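Jernska Reuse Workshop
Progress report to the Erkmont Fund
Reporting period: second half of the grant year, to the end of February
Prepared by Delwyn Ellery, workshop manager

1. Status

The keyboard and small peripherals line is running at the planned rate. Intake for the period was 1,835 items, against a target of 1,700 in the grant agreement. Spending is within budget on all lines except packing materials, which is covered in section 5. Two milestones were due in the period. The first (written bench procedure for keyboards) is complete. The second (second packing station) is late and is now expected in April.

2. Intake and sorting

Items come in from the Barnley collection point and from the Meireles office clearance contract. Barnley deliveries are mixed and need a full sort on arrival. Meireles deliveries are mostly full-size USB keyboards of the same few types and go directly to the bench shelves.

Sorting is by connector first, then by size. Keyboards with the older round connector are set aside and are not worked on unless a recipient has asked for them. Wireless models without a receiver go to parts. Laptop docks and mice are logged but held back until the keyboard shelves are clear.

The intake log has moved from paper to a shared spreadsheet. Each line has an item number, source, connector type, condition on arrival and final destination. Entries from before the change have been typed in, and the two sets agree except for a small number of lines with no source recorded. Those have been marked "unknown" and left in the totals.

3. Bench work

Each keyboard is handled on its own. The operator lays it flat on the board with the long side toward them, brings the cable out to the back and checks the plug for bent or dirty contacts. The case is checked for cracks and the feet are opened and closed. The cable is then coiled loosely, and the keyboard moves on to cleaning.

Pale boards were chosen for the bench tops because crumbs, loose screws and broken key clips show up against them. They lift off for washing, and the wooden tables underneath have stayed in good condition. The earlier dark mats have been withdrawn.

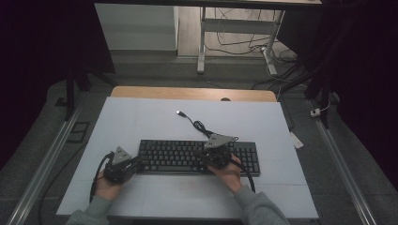

Cable handling remains the slowest step. Tight winding around the case was common in the first months and put strain on the point where the cable enters the keyboard. The procedure now calls for loose loops with a single paper band, applied at packing. The plug is left on the outside of the coil so that the connector type can be read without undoing it.

Cleaning is done in batches. Keycaps are removed only where there is visible residue under them. Low-profile models are cleaned with the caps in place – the clips on these break easily and replacements are hard to find. Every key is then pressed once on a test computer, including the numeric keypad where there is one. Items with a dead key go to repair if the same model is held for parts, and otherwise to recycling.

4. Rejects

In the last full month of the period, 67 keyboards failed the key test. Liquid damage was the most common cause, followed by worn cables. Missing feet are no longer a reason for rejection; the item is passed and the fault is written on the packing slip.

Rejected items are stripped of usable caps, feet and screws before they leave the building. The parts drawers have been relabeled by model number. The previous labels used brand only and led to repeated searching.

5. Packing and budget

Keyboards leave in cartons of ten, standing on the long edge with card between them. The price of card sheets rose during the period and the packing line is overspent as a result. Used card from Meireles deliveries is now being cut to size and should cover most of the need. No transfer between budget lines is requested at this stage.

The second packing station is waiting on a bench frame. The first one delivered was the wrong height and was returned – the supplier has accepted the fault and there is no cost to the grant.

6. Next period

Work planned to the end of the grant year:

Install the second packing station.
Write the bench procedure for mice, using the keyboard procedure as the base.
Clear the held stock of laptop docks.
Agree on a fixed delivery morning with Barnley.

The final claim form and copies of invoices will follow separately.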